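**Teleop lag / drawer task, Kamport kitchen**
Status: open
Reported by: Barnabás Kerekes
Assigned: Chun-hung Tseng

Left arm lags on drawer open. Demo 49 onward. Leader arm moves, follower sits there, then jumps. Right arm fine. Operator lets go of the handle early because he thinks the grip is lost, so the demo teaches a half pull. Threw out 2 of them already.

Tried so far:
- restarted Plidel bridge, no change
- swapped USB cable on left leader, no change
- control loop set to 100 Hz in the config, log says it's getting there 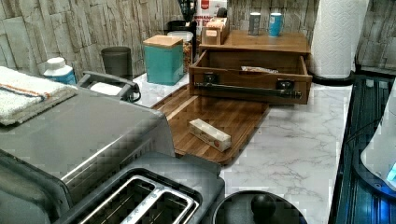 Gripper force might be a seperate problem. Mak profile was loaded for knobs, not bars, and the fingers close too narrow. Drawer on the wooden organizer has a long dark bar handle on two round mounts, so go for the middle of the bar and stay off the mounts. Drawer all the way open = good end pose, please keep that as the target for every demo. Start pose is drawer shut, cups stay on the top shelf.

**Chun-hung:** check the left leader's latency timer, the Welalard installer resets it on update. Had this in March. Set it back, power cycle the leader, don't just replug.

**Barnabás:** it was reset, yes. Changed it. Lag gone on the first 2 pulls, havent run a full set yet. Still need a bar profile for the gripper, leaving this open til then.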